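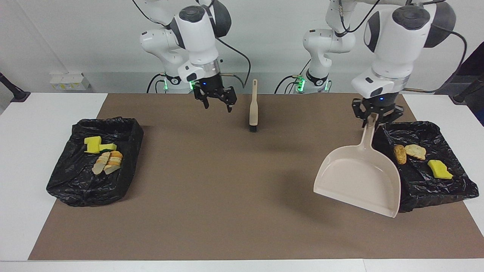 Small brush, big crowd: the tabletop tidy-up night at Henow Hall

I'll admit I went for the soup. Ingeborg Lanz had put up a sign at the library saying there would be lentil soup and a "practical evening on clearing up after projects," and I read the first half and put my coat on. But I came home with crumbs on my mind, and I've been brushing my kitchen counter ever since, so I figured I should write it up for the neighborhood page.

The evening was the second in the Fastelora series, which is the winter program at Henow Hall for people who make things at tables (models, cards, seedlings, you name it). The first one was on glue and I missed it. This one was about what happens when you've finished making the thing and you look down and there's sawdust and snipped paper everywhere and dinner is supposed to go there. We had 19 people signed up, plus a few who wandered in from the hallway when they smelled the soup.

Ingeborg runs a small bookbinding class and she has strong feelings about tables. Her whole system is a paper mat, a hand brush, a dustpan and a shallow tray with a black bag in it. That was it! I kept waiting for the fancy part. The paper goes down before you start, big enough that your elbows are on it too, and the tray sits on the paper where you can reach it. She doesn't like a trash can on the floor for this kind of work, and once she'd had us carry full dustpans across the room to one, I didn't either. I left a trail of pencil shavings all the way to the piano.

The brushing itself has more to it than I expected. You start at the far side and pull toward yourself in short strokes, and you lift the brush at the end of each one instead of flicking it. (I flick. I have always flicked. My mother flicked.) The pan gets held at a tilt with the flat lip right down against the paper, and you move the pan back a little at a time so that the line of dust it leaves behind gets smaller with every pass. Ashraful Bhuiyan, who was sitting across from me and restores old radios, got his down to practically nothing and was a bit smug about it.

There was some disagreement over where to park the brush. Ashraful hangs his up at home. Ingeborg was fine with standing it on its bristles for a minute in the middle of a job but not for storing it, and she told us to go home and look at whichever brush had been under our sink the longest. I looked. The bristles all lean to one side like grass in the wind, so, point taken.

We spent a good while on what to use for practice mess. Dry rice was the easiest by a mile. Coffee grounds were the worst, especially for anybody who pressed too hard and rubbed them into the paper. Glitter was banned from the room before we even sat down, and I heard the rule came from Heiðrún Damgaard, who looks after the hall bookings and still finds gold specks in the curtains from a party last June.

The last bit of the evening was bag changing. You gather the corners in toward the middle before you lift, and you do it over the tray and not over your lap. Then the paper mat gets folded inward from all sides, so anything the brush missed ends up in the fold. Ingeborg reuses hers if it's only had dry stuff on it. She has one sheet she's been using since fall and it looked perfectly respectable.

The hall paid for the supplies out of the $2,000 it got for the winter program, and there's plenty of brown paper left on the roll if anybody wants a length for home. Just ask at the desk. Fastelora continues with a session on sharpening scissors, and you can sign up on the sheet by the coat rack. Bring your own scissors, and bring a bowl, too, as we ran short and I ate my soup out of a mug.

4 comments

Lăcrămioara Bucur
I do this with a pastry brush on my sewing table and it works great on thread. Was the soup the one with the lemon in it? I would like that recipe please.

Ashraful Bhuiyan
I was not smug. I was pleased.

radishrow
Lifting the brush at the end of the stroke is the one thing that finally worked for potting soil at my house. Does the paper hold up if it gets a little damp?

Heiðrún Damgaard
@radishrow Ours wrinkled a bit with damp soil but didn't tear. And yes, Lăcrămioara, lemon! Ingeborg is going to leave copies at the desk. The glitter rule stands.

More from the neighborhood

Glue night at Henow Hall: what stuck
Finduvholm footpath gets new handrail
Konstantinidis Bakery changes its morning hours
Sointu Karppinen's quilts on show at the library
Lost and found: 2 umbrellas, one very nice glove

Like what you're reading? Get the neighborhood newsletter in your inbox. Enter your email to sign up. You can unsubscribe any time.

We use cookies to keep this site working and to remember your settings. Accept all | Manage choices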